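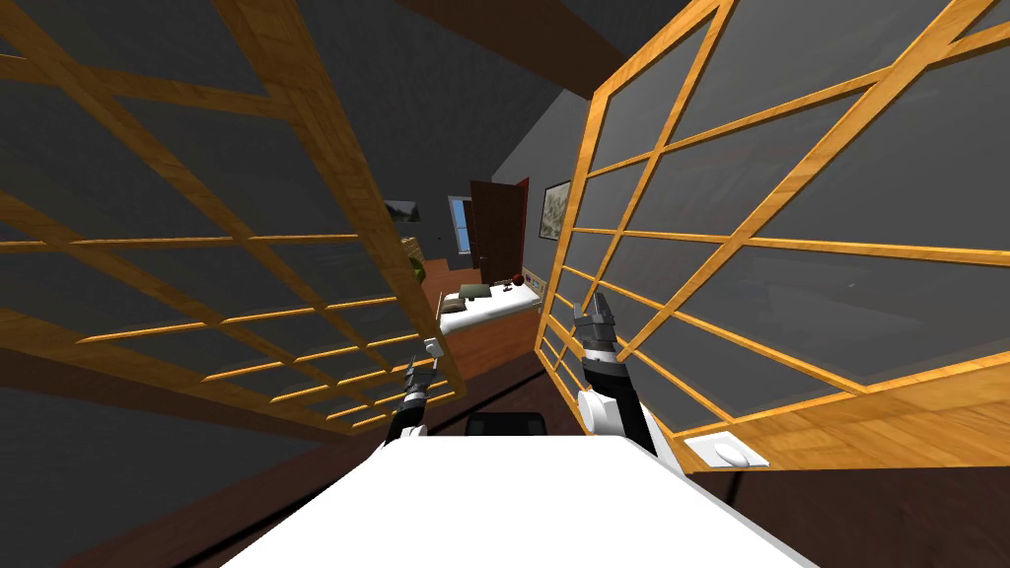
Porta de correr

A porta de correr é um tipo de porta cuja folha se desloca paralelamente à parede, apoiada num trilho inferior ou suspensa de um trilho superior. É usada em divisões interiores, armários, varandas e edifícios agrícolas, sobretudo onde falta espaço para a abertura de uma folha de batente.

Componentes

O conjunto mais simples compreende a folha, o trilho, as roldanas e os batentes de fim de curso. Nos sistemas suspensos, o peso é suportado por carros com roldanas presos ao topo da folha, e uma guia no pavimento impede a oscilação lateral. Nos sistemas apoiados, as roldanas ficam na base - solução frequente em folhas envidraçadas pesadas. A espessura habitual de uma folha interior de madeira maciça é de uns 40 milímetros.

Tipos

A porta embutida recolhe para uma caixa no interior da parede. A porta sobreposta corre à face da parede e deixa o trilho à vista. Nos armários são comuns 2 folhas em trilhos paralelos, que nunca libertam mais de metade do vão.

No Japão, as divisórias deslizantes distinguem-se pelo revestimento: o shoji leva papel translúcido sobre uma grelha de madeira e o fusuma é opaco. Ambos correm em calhas abertas na própria madeira, em geral sem roldanas.

Manutenção

O pó acumulado no trilho é a causa mais comum de deslizamento difícil. A limpeza faz-se a seco, com escova ou aspirador. As calhas de madeira podem ser tratadas com cera ou parafina.

Ver também

Porta de batente
Porta sanfonada
Janela de guilhotina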